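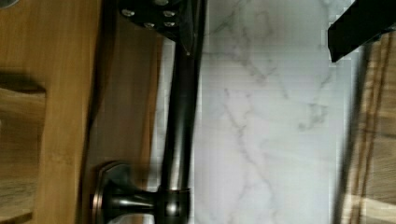

4.2 Rules for work on shared counters

The rules in this section were written for arms that work in home kitchens, where people cook on the same surface. We started from the safety sheet of the Ullthorpe site, which was made for closed cells, and removed each rule that needs a fence. Of the remaining rules, 9 could be kept with small changes of wording.

Two rules caused most of the discussion. The first concerns fixed fittings. A faucet, a handle or a hinge may be touched by the fingers, but the force limit must be set before the arm is enabled, and the operator must write it in the log. Hayashi proposed one limit for all fittings. We did not follow this, as a long neck can bend under a load that a short handle accepts easily.

The second rule concerns cables. Any cable that hangs from the arm must stay clear of heating appliances over the full reach - also when the arm is parked. At Oltstead the operators checked this only at the start position, and we consider that too weak.

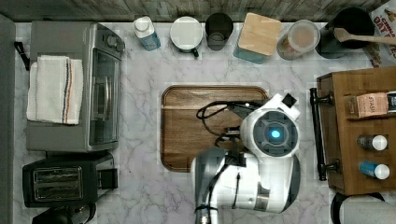

Figure 2. Overhead view of the counter, with the arm over the cutting board and the toaster oven at upper left.

Everyday objects may stay on the counter during work. We prefer this to a cleared surface, because a rule that is tested only on a bare counter says little about a real kitchen. Glass and knives are the exception and must be put away first.

The log of the Ellelholm kitchen has 1229 entries under these rules. In the first 1000, the most common fault was a missing force limit, so we moved this item to the top of the start-up sheet. The colour of the sheet was also changed to yellow, which the operators had asked for in November.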